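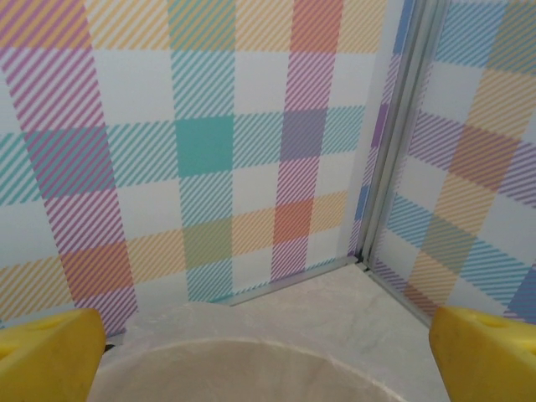
Sarkbridge flat refit: progress report for March

Prepared by Līga Sepp for Kristaps Avotiņš, Strazds fund

Spending
You gave us 500 for the small rooms and we have spent 210 of it. Most went on wall covering and paste, the rest on a scraper that was described as unbreakable and lasted until lunchtime.

Walls
The corner is papered. After 2 meetings on the subject we settled on the pastel plaid, on a white ground, with fine diagonal stripes running through the bands. I was outvoted and have made my peace with it. Plaid is a cruel choice for a corner, as Kristaps warned in his last letter, and I would ask him not to mention this when he visits.

Floor
We kept the light grey with the pale veining, which saved us the price of a new one. There are still some faint dark smudges towards the corner. I have put another go at them on the list, beneath several things I would enjoy more.

Contents
The big round beige container stays. It was meant to go out with the old Stulon shelving — a motion I supported — but the tenants want it for the washing-up and it costs us nothing to agree.

Still to do
Skirting on the long wall. A door handle that belongs to the door. Plakia have promised the missing light fitting within 5 weeks, which is what they promised in the last report as well.

Money
We are not asking for more at present. Please could the fund confirm that whatever is left may go on the hallway, where the existing paper has begun to leave of its own accord.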